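Hafstein expands Prenari tableware range with matte black bowls

Homewares company Hafstein will add matte black bowls to its Prenari tableware range in October. The round bowls come in three sizes and will be sold singly or in sets of two.

The new colour follows requests from cafe owners and home cooks who already use the range in white and grey. Kitchen linen in mustard and brown will go on sale at the same time.

"People wanted a dark bowl that sits well on a pale table," said product manager Kirsty Sheehan. "We tried 17 glazes before we settled on this one."

The bowls are safe for the dishwasher and microwave. Prices start at $40 for a set of two small bowls. The cloths are pure cotton and are sold separately.
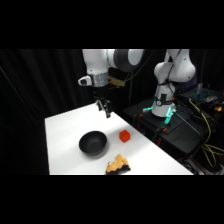

Will the white and grey bowls still be available?

Both colours stay in the range, and the sizes match the black bowls so they can be stacked together.

Retailers wishing to place orders should contact Alby Mahuika in the Hafstein trade sales office before 3 pm on any business day.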